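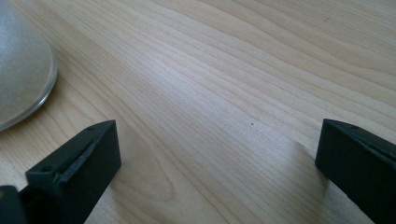
Search this site Go

Filed under: Working life

The great desk shuffle, one month on

Since March we have all been free to sit wherever we like at Jokau House, provided we book it through Plora first. Plora has now handled 2,129 bookings for 30 desks, and a surprising number of them are for the one by the radiator.

A few points from the feedback form. Yes, you can book for a whole week. No, you can't book for a coat. The second floor is quiet from 9am until noon, and "quiet" includes speakerphone, crisps and the long sigh before opening a spreadsheet.

Several of you asked what became of the old desk drawers. The contents are in boxes outside the post room – mostly soy sauce sachets, plus one very good stapler that four people have claimed. Anything left on Monday goes to the charity shop, which has asked us not to send the sachets.

Lockers are still to come. Drikano say the keys have been posted.

Contact the newsletter desk | © Jokau | Back to top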